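Sketness workshop puts its practice parts on show

A set of white parts made for practising simple assembly jobs has gone on display at the Pollow workshop in Sketness, where visitors can see it in use on Monday afternoons from 4pm.

The set, called Plorberg, includes a round dish, an upright post and a cross-shaped piece. It was drawn up by Jasmina Trajkovski, who runs the workshop's small-parts bench and spent most of the winter changing the shapes.

"The first lot were too fiddly," she said. "People spent more time looking for the right way up than putting anything together. I made the arms wider and gave the pieces plain flat faces, and it got a lot easier to work with."
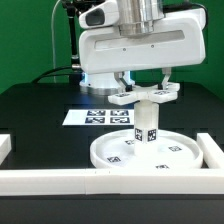 Trajkovski wanted parts that could be found and lined up by their markings alone, with no colour to help. Everything in the set is printed with square black-and-white markers that a camera can read, and each pattern is listed in a table with the part and face it belongs to. The dish has them on its floor around the foot of the post, and the post has two side by side low down at the front. A separate sheet with a two-by-two grid of patterns is kept for setting up — it can be printed on ordinary office paper.

The workshop logged 1254 practice runs with the set between January and the end of March. Of those, 119 were stopped early, mostly over parts that had been put out in the wrong order. A new checklist is now pinned up next to the bench.
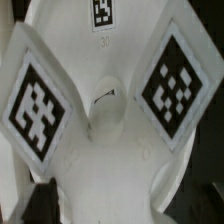 Two of the tilted markers on a white 3D-printed part, with the number 30 below a third.

Drawings for the whole set will be free to download from the Pollow website later in April. Trajkovski said a full set takes roughly 7 hours to print on the workshop's own machine, which the staff call Stan, and that smaller printers may need the dish made in two halves.

Schools and clubs in the area can also borrow a ready-made set for up to four weeks. There is no charge, but a deposit is taken and missing parts have to be paid for. Bookings are made at the front desk.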